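Sidura Robotics Open Day: Visit Report
Student project, Unit 4
Last updated: 5 March 2022
Search reports Enter keyword Go

Our group picked the Sidura open day because it was the only one on the list where visitors could try the equipment. The project is called Wunero, and it collects examples of people doing housework by hand so that a robot can learn from them later. We had 11 questions written down before we got there and ended up asking a lot more!

The demonstration was about folding clothes. There was no full robot in it, and at first I was a bit let down, but that passed quickly. You hold a gripper in each hand, with a camera on it, and do the job using only the fingers of the tool. The garment was a mustard cable-knit sweater, and the work surface was a bed. 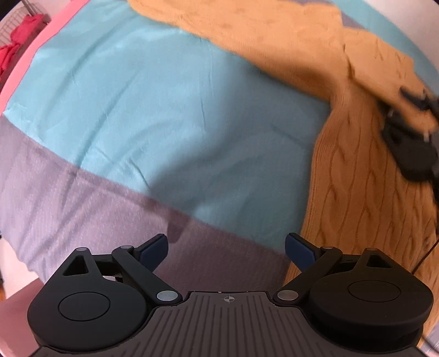

Knitwear is one of the harder things to teach, we were told. A towel has four corners and mostly stays where you put it, but a sweater stretches and the sleeves go wherever they like. The software also has to work out which part is a sleeve when the whole thing is in a heap. Our guide said the team wants 600 recordings of this one task and had 407 so far, which sounded like plenty to me until I heard how different each one can be.

Then it was our turn. Squeezing the handle closes the fingers, and that part is easy. Getting hold of one layer of knit and leaving the layer under it alone is really hard – I grabbed both sides of the sweater on my first three tries. 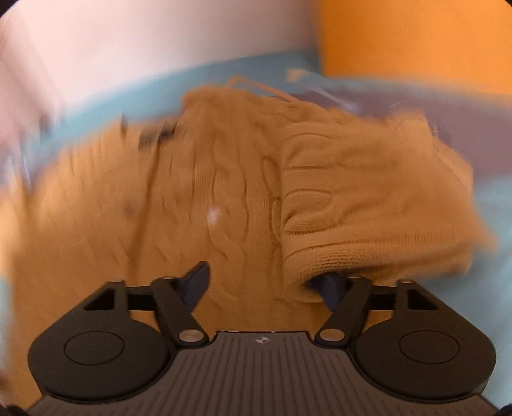
You also can't feel the fabric, so you watch the fingertips the whole time. I slowed down a lot after that, and my partner found it easier to pinch near a cuff. By the end we could both get the sleeves in and make something close to a rectangle. I would have stayed all afternoon.

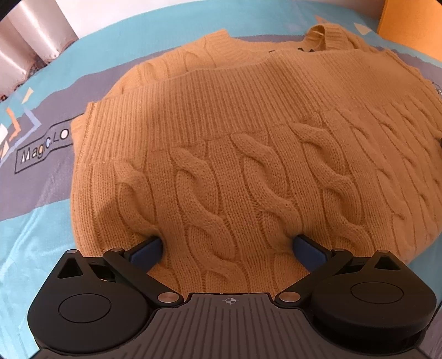

Photo: Sidura / Wunero project

Smoothing turned out to be its own skill. Pressing down with the tips flattens a fold pretty well, but dragging them pulls the knit along too. We wrote that up for the Skulell worksheet under "things we would test next," along with trying a thin T-shirt and a pair of jeans.

For the class talk in April we plan to compare hand folding with gripper folding, using the tongs from the Figueroa lab room if we can borrow them.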